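Are any of these machines ready for real chores?

skeston_mill
We had a rep from Stornell in the shop in July. He wanted to put an arm on our door line for unloading and stacking. 291 panels on a normal shift, two people doing it now. I asked him what happens when a panel comes in crooked and he changed the subject. Has anyone here got one of these doing useful work, in a shop or at home?

Ashok Dwivedi
Depends what you call a chore. Stacking flat panels off a conveyor is old news. We have had an arm doing it at Agarwal for two years. It needs a fixture and a fence and it does not like surprises, but it stacks. Putting away dishes in a kitchen it has never seen is a different job and I would not pay for that yet.

plainsawn50
I would not pay for either. My brother-in-law bought a Skilus unit to load the dishwasher. It took 50 minutes on a half load and left the forks on the counter.

Babita Tripathi
I work on the simulation side, mostly cabinets and doors, so I will stick to what I know. Opening and closing is where most of the home tasks start. You can't put anything away if you can't get the cupboard open.

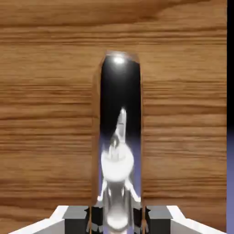 Wood fronts took up most of my spring. We train on rendered ones before anything touches a real kitchen, and people always ask me if the picture is good enough to learn from. For gross position I think it is. In this one the gripper is lined up with the slot, one finger on either side, and that much can be learned from a render. The grain on that panel is smeary and a real oak door won't look like it, but grain matters less than people expect. Contact is the hard part. A real door sticks, or the hinge is loose, and the simulator has to be told about all of that.

skeston_mill
So on my line, a panel that comes in crooked is a contact problem or a seeing problem?

Babita Tripathi
Both, but seeing first. If the camera gets the angle right, the arm can usually correct for it.

plainsawn50
"Usually" is doing a lot of work there. On 291 panels a shift I want to know how many end up on the floor.

Ashok Dwivedi
Fair question. Our last full count was 266 panels in a run and 2 had to be picked up by hand. Both were warped. A person would have cursed at them too, but a person would have kept going – the arm stopped and waited.

plainsawn50
Then somebody has to stand near it all day. That's my whole objection.

Ashok Dwivedi
Somebody is in the building all day anyway. He runs the edge bander and walks over when the light comes on.

skeston_mill
That I could live with. I'm going to ask the rep for a trial with our own panels, including the bad ones. Still not buying one for the kitchen.

Related threads
Panel stackers under one roof with a spray booth
Suction cups or fingers for veneered doors?
Skilus dishwasher unit, owner reports
Hinges that stick in humid weather
Fencing around a small arm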